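Notebook, wrist camera self-masking, Trelturar branch
August 30, 2022 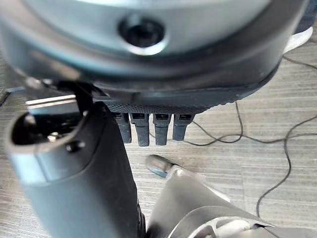 Finally got the self-mask running inside the perception node instead of as a postprocess, and I'm really happy with it! The old static mask was drawn by hand back in May and only knew about one finger pose, so whenever the hand moved the planner started seeing obstacles made of our own hardware. Now the mask is rendered from joint state for every image and the depth points under it are thrown out before they reach the Huaranga voxel map.

Ran 200 random hand poses over the floor. 30 still left ghost voxels, nearly all along the dark prongs, where depth is noisy and the edge bleeds outward. Dilating the mask by 5 pixels cleaned up most of those (rerun only the bad ones with seed 3149, config is in the Teltton folder).

Cables are the fun part. They're thin and black, they're not in the model, and so they stay in the map, as they should. But with the dilation on, any strand passing close to a prong gets eaten. Tried scaling the dilation by distance from the lens: near parts get the full width, far parts almost none. Looks very promising on replay!

Also found that Trolivov was stamping joint states on publish, not on read. Fixed, and the mask stopped lagging behind the fingers on fast moves. Lovely little two-line change.

Next: same poses with distance scaling on, then try the gray floor with the lights down. If you pull the branch, rebuild the meshes first, the old cache loads without complaint and gives you the wrong finger.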